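Folding Thin Cloth for Storage: Comparing Two Methods
Project report by Inês Carrilho and Glória Vilela
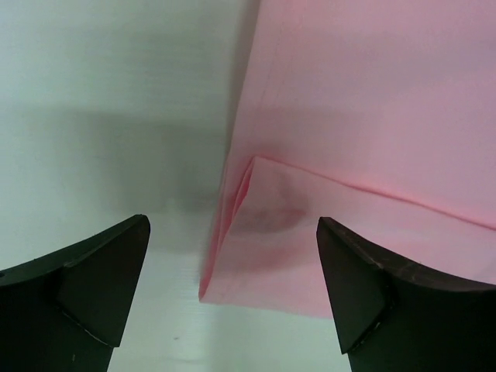
Our project started with the linen cupboard in the textiles room at Salgado. Cloths are put away in a hurry at the end of class, and by the next class they have hard creases in odd places. Ironing them takes time we would like to spend sewing. We wanted to find out if the way a cloth is folded changes how it looks when it comes out again.

Materials

We used thin cotton cloths from the class supply, including light pink ones, and a flat white table. The table was wiped before each session. We also used a ruler, an iron and a shelf in the cupboard. The cloths were all cut to the same size and ironed before the test.

Methods

Method A was the usual one. The cloth is folded in half, then in half again, and the fold is pressed down with the hand.

Method B came from an old housekeeping booklet that Glória found in the Wirdale library. One corner is turned over first, then the long side is brought across, and the fold is left soft. The booklet says to smooth the cloth from the middle outward and never to run a fingernail along the fold.

We folded 20 cloths with each method, 40 in total. They stayed on the shelf for 5 days. Then we opened them on the table and gave each one a mark for creasing: none, light or hard. We marked them separately and talked over the ones where we disagreed.

Results

Of the 40 cloths, 22 had hard creases, and most of those were from Method A. The Method B cloths mostly had light creases. The corner fold did leave a diagonal line on several of them, and it was easy to see on the pink cotton when the light came from the side.

Method B was slower. It also made uneven stacks that leaned when we put too many on top of each other – we had to rebuild one pile on the second day.

Problems

Thin cloth moves when you let go of it. The corners curled up a little and we often had to start the fold again. Our first few Method B cloths were probably worse than the later ones, as we were still learning. We also did not control how much weight was on each cloth, so the ones at the bottom of a pile may have been pressed harder.

Next steps

We would like to repeat the test with a heavier cotton and try rolling as a third method. Glória has asked if we can use the lower shelf in April, when the costume fabrics are moved out.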